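Disirby - Daten vom Tag der offenen Tür

README, Stand März

Aufnahmen vom Besuchertag bei Elex, zweiarmiger Aufbau, Kopfkamera. 76 Episoden, davon 6 abgebrochen (Liste in abbruch.txt). Teleoperiert, Besucher durften auch mal ran - Qualität entsprechend gemischt. 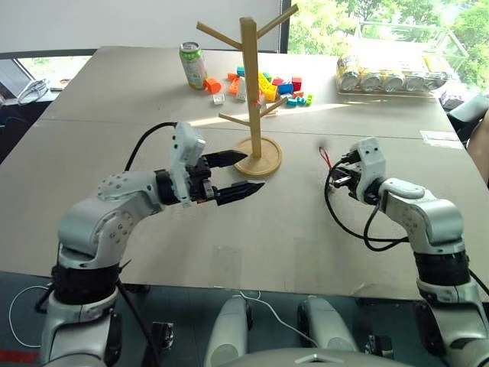 Kopfkamera: beide Greifer über dem Tisch, Becherständer ohne Becher.

Episoden ca. 37 Sekunden lang. Klötze und Dosen nicht gelabelt, kommt evtl. noch. Zeitstempel der beiden Arme nicht immer syncron, vor dem Training prüfen. Konverter liegt unter tools/andulley.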